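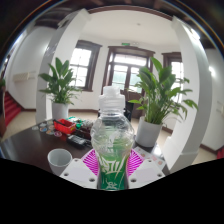

I bought the Lurari hand-held gripper to replace our old Lepik, mainly for the ribbed pads. The Lepik's smooth pads let go of plastic bottles whenever I tilted them. The Lurari held a labeled one through 200 pickups, upright and sideways, and dropped it 2 times.

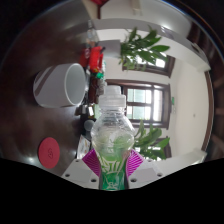 The fingers are light and the trigger is easy on the hand. Pads come off with one screw - the Lepik needed glue. My main complaint is the camera, which bends straight edges so much that lining up with small items takes practice. Kristaps Eglītis at Sirville says his pads wore down after 1000 grips. Mine are fine at 800. Four stars.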